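Six Months on the Wiring Bench 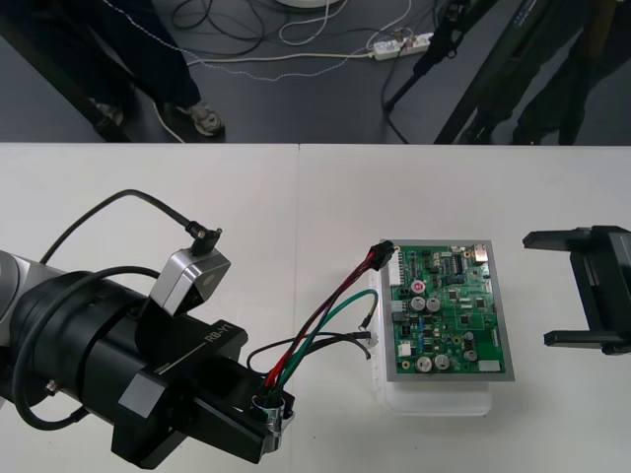 The board on its tray, with the harness plugged in at the corner.

I've been at Prusell long enough to remember when wiring a board meant 58 harnesses a shift and a sore thumb by November. Now the arms take a share of that, and I spend more of my day checking seats and chasing stray wires - the green one has a mind of its own! I do miss the chatter at the old bench (we were four then, and two have moved over to Cukside), but my hands feel better at night, and I'm learning to write the routines myself, slowly, with plenty of coffee.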